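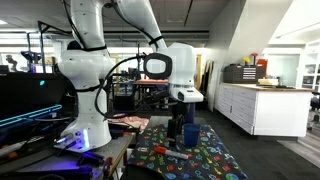
Ga-eun Shim wrote to me on Monday asking why I bother putting a cloth on a work table at all, when a bare top wipes clean in two seconds and never needs ironing. Fair point! But I've been a cloth person for years and I'm not switching now.

My current favorite is the dark navy one with the cartoon letters and shapes all over it (yellow, green, red, light blue, a bit of orange, so it goes with absolutely everything and nothing). Things just look happier on it. A see-through blue plastic cup, a marker with a red cap, done, that's a nice table. I also like having a second one on the go, and the pinkish red-and-white one gets draped over the far edge, mostly because I can't decide between them.

I bought 5 cloths last April from a little shop called Prillano and I've still got 2 that haven't been cut to size. They were meant to be curtains. Don't ask.

As for stains, marker is the worst, especially red. I dab it with rubbing alcohol, wait a bit, then dab again, and it mostly comes out. Ga-eun swears by plain dish soap, so I'll try that next on the pink one and let you know how it goes.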